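Home > Meltar Neighbors > Tables, Flowers and Small Rooms

# Flowers on a shared work table: short glass or tall glass, and how do I get the white bits off a dark gray cloth?

**Kenna Buchanan**
June 29, 2026 · viewed 291 times

Hello everyone! I have been reading this board since March and I finally have something to ask, so please bear with a long one.

I have fallen completely in love with putting flowers on the table in our workroom. The room is bright, with white walls and a pale gray floor, and the table has a dark gray cloth on it, which makes anything white look wonderful. I had a bunch of white flowers with lots of green in it and a little bit of orange, and against that gray cloth they looked better than anything I have ever put in my own living room. I was so pleased with them.

What I want to do is move from "a bunch lying on the table" to something that looks arranged, using what we already have. I don't want to buy a vase yet. The candidates are a tall dark-tinted drinking glass and a white mug with a handle. There's also a table lamp beside the table that I adore (white drum shade, and a fat rounded white base with gray triangles all over it), and I would love for the flowers and the lamp to look like they belong together.

It's a working room, so there are black office chairs, cables, desks with things on them, and a white table that collects little bits and pieces. None of that is going away and I don't want it to! I just want the flowers to have a proper spot in the middle of it.
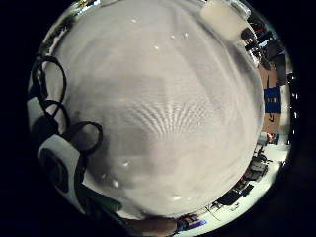
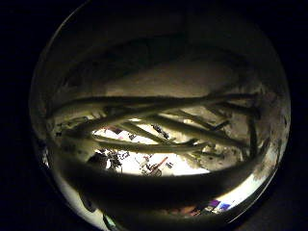
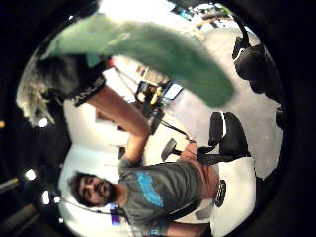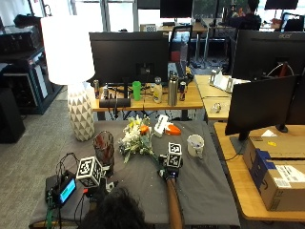

**Ornorell Flower & Table Club (beginners' group)**

So, my questions, all in one heap:

Tall glass or mug? My heart says the glass because of the height, but it's tinted dark and has reddish streaks inside, and I can't decide if that spoils it next to white flowers or makes it more interesting. The mug is white with a grayish inside and seems very plain, though maybe plain is good here?

How do people keep a dark cloth looking decent under flowers? Every small white speck shows. I don't mind a few, I would just like a quick routine that doesn't involve taking everything off and washing the cloth every time.

Where should it stand so the light from the lamp does something nice? The shade is very bright when it's on. There's a light wooden desk directly behind, with the back of a big black monitor on it, and I keep wondering if I should use that as a backdrop or try to get away from it.

And a bonus one, for anyone who enjoys small things as much as I do: what do you keep your little red and purple and black odds and ends in, on a white table, so that they are still easy to grab? I have tried lids. I love lids. I have run out of lids.

Any advice at all is welcome, including "start again." Thank you!!

---

**Elspeth Strachan**
Member, Grimosville

Oh, what a lovely thing to be asked about. White flowers on dark gray is one of my favorite combinations in the world and I will try to keep this under a page (I won't manage it).

Use both! They do different jobs. Put your main bunch in the mug and keep the tall glass for two or three of the longest stems, standing a hand's width away. A mug is so underrated for flowers. It's heavy at the bottom, it has a wide mouth, and with a loose bunch like yours the leaves will spill over the rim and hide most of it. Turn the handle toward the side you like least, or leave it showing if you want the whole thing to feel casual. I always leave mine showing.

As for the dark glass, I would clean it first and then look at it again before deciding anything about its color. Warm water, dish soap, a bottle brush, and if there's still red in it, fill it with warm water and a spoon of baking soda and leave it for an hour while you do something else. If the streaks turn out to be in the glass itself, wonderful, now you have a patterned glass and you can pick out one reddish stem to go with it next time. Tinted glass has a big advantage too, because you can't see the stems getting murky.

Now the arranging, which is the fun bit. Lay everything on the cloth first and sort it by length. Don't skip this even if it feels fussy. Take the leaves off the lower part of each stem, whatever would end up below the rim. Cut the ends on a slant with decent scissors. For the mug, I like the tallest flower to stand at most one and a half times the height of the mug above the rim, and everything else lower. Start with the greenery, crossing the stems inside so they hold each other up, then put in the white, and save the little orange one for last. Put the orange one low and off to one side. I promise you it will be the first thing anybody sees, and if it's dead center the whole bunch starts to look like an egg.

Water: fill to 2 inches below the rim, change it every other day, trim a sliver off the stems when you change it. I've used packet food, sugar, a copper coin, all of it, and clean water has done me as well as anything.

About the lamp. You already have a drum shade and a round base with a pattern, so that's a lot of character in one object, and it wants calm things beside it. Put the flowers on the lamp side of the table and a little forward of it, so the light falls on them from the side and slightly behind. White petals glow when you do that. If you put them straight under the shade they go flat and pale. Try it in the evening with the other lights down and move the mug a few inches at a time, it's the most enjoyable ten minutes!

I would absolutely use the back of the monitor. A large dark shape behind white flowers is what photographers set up on purpose. Just stand the flowers so they overlap the dark part and leave some of the light wood showing at the side.

For the specks: a dry paintbrush, a wide soft one, and a stiff postcard. Brush onto the postcard, tip into the bin, finished. Brush in one direction only. Do not wipe with a damp cloth first, you'll press everything into the weave and then you'll be picking at it for the rest of the afternoon (ask me how I know). Once a week take the cloth outside and shake it.

Please come back and show us how it looks!

---

**drummond_91**

glass. the mug is for tea

lint roller for the cloth, one sheet does the whole table

---

**Kenna Buchanan**

Elspeth, THANK YOU. I had not thought of using both, and I laughed at the egg. I'm going to sort the stems by length as soon as I'm back at the table, and I have a wide soft brush from a watercolor set that has been waiting for a purpose in life.

Drummond, I do see your point about the tea, I'm very fond of tea. Lint roller is on the list! Do the sheets leave anything sticky behind on cloth?

---

**drummond_91**

not if you peel it fresh. old ones yes

---

**Moss and Twine**
Member, Ornorell

I agree with nearly everything Elspeth wrote, with one difference. I wouldn't put open water in the mug on a table where there's anything electrical or any cables nearby. Mugs get knocked, usually by a sleeve. What I do at my own desk is put a small jar inside the mug with the water in the jar, and push a bit of crumpled paper between the two so it can't rattle. If it does go over you get a splash instead of a flood, and you can lift the jar out to change the water without rearranging the flowers. It's also a good way to get height if your mug is deep and your stems are short.

For the tall glass, a few clean pebbles in the bottom. Tall and narrow with long stems is the tippiest thing there is. If the pebbles look wrong through the tinted glass, try marbles.

On the little odds and ends: skip lids, get a muffin tin! A six-cup one takes up hardly any room, and I've had the same one for 11 years. Sort by color instead of by type. I know that sounds backwards, but if you have red things and purple things on a white table your eye goes for the color anyway. Black bits I keep in a white saucer of their own, they vanish in a dark tin. A ramekin works as well if you only have a handful.

One more thing about the cloth. If it's longer than the table at the sides, fold the extra under so it can't be caught by a chair going past. Office chairs roll, cloths don't, and I lost a very nice jug that way.

---

**Elspeth Strachan**

The jar in the mug is better than what I said. Kenna, do that. And a muffin tin! I have three in the cupboard doing nothing, I'm going to go and look at my button drawer.

---

**Kenna Buchanan**

Jar found, it used to have mustard in it and it slides right in with room for the paper. Muffin tin is being borrowed from home tonight. Marking Elspeth's reply as the accepted one, with the jar amendment from Moss and Twine, and I'll put the evening lamp results in a new thread under Small Rooms.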